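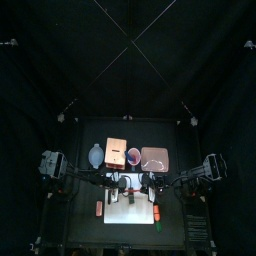 Fig. 3a. The table laid out, with the back row at the far side and the white board in front.

Section 3: Laying out the table

By this point you should have the surround standing up, the black cloth hung and the table bolted in at the bottom (sections 1 and 2, and if you skipped the bit in section 2 about the ceiling cables, please go back, I'll wait). This section covers what goes on the table and where. It's the part I enjoy most, and it's also the part I got wrong the most times, so I've written down the order I use now.

I built mine in the back room at Alulwood from a Radeo frame kit, with cloth from the roll end bin at Bisht. The Drindik kit has slightly different feet but the top goes together the same way, and everything in this section works for either one.

Before you start

You'll want:

- the white board
- the blue container with the little handle tab
- the wooden box with the slot in the top
- the pink cup, and the blue utensil that lives in it
- the see-through pinkish tray
- your small bits (I keep a marker and a little pink block out, yours may be different)
- a dry cloth that doesn't shed
- a tape measure

My tabletop is 113 cm wide. If yours is narrower, keep the same order along the back and just close up the gaps. Please don't be tempted to start a second row! I tried it for most of November and I was forever reaching over one thing to get at another, and the cup went over twice in one afternoon.

3.1 Checking the cloth and the ceiling

1. Look up first. The two thin cables should cross in an X on the ceiling, close to the middle. Mine cross a touch off centre and I've never been able to see that it matters.

2. Run your hand down each wall. Folds are fine, and you'll always have a few in the top corners however hard you pull. What you don't want is a loop of cloth hanging low enough to brush the table.

3. Where two lengths of cloth meet, overlap them by 6 cm. Less than that and the join opens up as soon as somebody opens the door to the room.

4. Check the clamps along the far edge of the table, one at each corner and one in the centre. Finger tight and then a quarter turn more.

Caution: don't do up the centre clamp first. I did, and the back edge bowed very slightly, and then the wooden box rocked every time I touched it and I spent ages blaming the box. Corners, then centre.

Note: a black table shows every crumb and every fingerprint. Wipe it now, before anything goes down, and go right into the corners. It's a right pain to do later with things in the way.

3.2 The back row

The four bigger things sit in one row along the far side. I work from left to right, and I'd stick to the same order each time even if you don't like mine, so that your hand learns where things are. I can reach for the cup now with my eyes on something else.

1. Blue container. This goes at the left end. Set it down with the long way of the oval running front to back and a tab pointing towards you. It's a light thing and slides easily, so if your tabletop is very smooth you may want a scrap of grippy matting under it (the sort you put under a rug). I use mine for whatever I've finished with and mean to put away properly at the end of the day.

2. Wooden box. Next along, slot upwards. Stand it so you can get to the slot without moving anything else. I drop paper tags through mine. You could use it for loose change or receipts, or for nothing at all if you simply like the look of a bit of wood among all the plastic, which was how mine started out.

3. Pink cup. Put the cup down empty, get it where you want it, and only then add the blue utensil. Let the handle lean out to the left. I'm right-handed and you'd think the other way would suit me better, but with the handle leaning right it hangs out over the tray and I catch it with my sleeve.

4. Pink tray. The tray finishes the row at the right-hand end. Line its sides up with the edges of the table and it will look tidy even on a bad day. It's see-through enough that you can tell whether there's anything in it without picking it up, and that's why I chose it over the plain white one.

Leave a gap between each pair wide enough for your fingers. I used to measure this and I've stopped. If you can lift any one of the four straight up without nudging its neighbour, you've left enough.

Caution: keep the row clear of the cloth. If the wall is touching the back of anything, bring the whole row forward together. Moving only the one that's touching gives you a wobbly line, and then you'll fiddle with it for the rest of the morning. (Perhaps that's just me.)

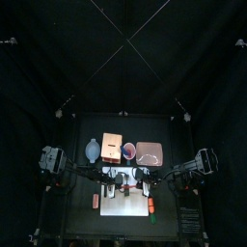 Fig. 3b. Back row from left to right: blue container, wooden box, pink cup, pink tray.

3.3 The white board

The board gives you a bright patch to work on. Small dark things vanish on a black tabletop, they really do, and I once spent a good ten minutes hunting for a screw that was under my own thumb. On the white you can spot anything.

1. Wipe both faces of the board. Grit underneath will scratch the table and also make the board spin when you lean on it.

2. Lay it down in front of the row, near the centre of the table. I find the middle by eye first and then check it with the tape measure against the two sides.

3. Square it up. The back edge of the board wants to run along with the back edge of the table. Stand up to judge this, as it always looks straight when you're sitting down.

4. Press on each corner in turn. If one clicks or lifts, take the board off, wipe again, and try it the other way round before you go hunting for a fault. Mine has a very slight curve and only sits flat one way up. I've pencilled a cross on the underside to save myself the bother.

5. Push something small across it with one finger. It should slide without the board coming along too. If the board does move, a dot of reusable tack under each corner will hold it. Use less than you think.

Note: I don't recommend a shiny board. The first one I bought was glossy and the glare had me squinting by lunchtime. A dull surface is kinder, and marker wipes off it nearly as well if you catch it the same day.

3.4 The small bits

Everything else goes to one side of the board or the other, or on it if it's what you're working on.

1. To the left, the little pink block. It stays on the black, clear of the board's edge, so that I'm not knocking it every time I shift my work across.

2. To the right, the orange marker. I stand mine up. Lying down it rolls, and the floor in my back room slopes just enough that a rolling marker ends up under the radiator. If your marker won't stand (some of them have rounded ends), lay it against something heavier.

3. Whatever you're working on goes in the middle of the board. Spare parts can sit near the board's corners while you need them, and after that they should go back in the blue container.

I try not to have more out than I can name without looking. When the edges of the board start to fill up I stop and have a clear-out, even if I'm in the middle of something.

3.5 Putting things back at the end of the day

1. Clear the board completely, then wipe it.

2. Cap the marker. Press until you hear it.

3. Empty the blue container and put everything where it belongs. It's so easy to leave this until tomorrow, and then the container is full and things start turning up in the tray.

4. Check the tray, and rinse it if you've had anything sticky in it. Let it dry properly before it goes back. Water marks on the black are a nuisance to shift.

5. Straighten the row.

Caution: don't drape a dust cover over the lot with the utensil still in the cup. The cover drags on the handle and takes the cup with it. Take the utensil out and lay it in the tray overnight.

Troubleshooting

The wooden box rocks. Check the centre clamp (see 3.1). If that's fine, look for a crumb under the base.

The row won't stay straight. Your cloth is probably pushing it. Pull the wall back and re-pin the bottom edge.

The board has gone grey. Old marker, most likely. Warm water with a drop of washing-up liquid, a soft cloth, and a bit of patience. Don't use a scourer, I've ruined one that way.

The table looks dusty an hour after wiping. New cloth sheds for the first week or two. Go over the walls with a sticky roller and it settles down.

Section last revised Wed 24 December. Section 4 covers lighting and where to run the extension lead.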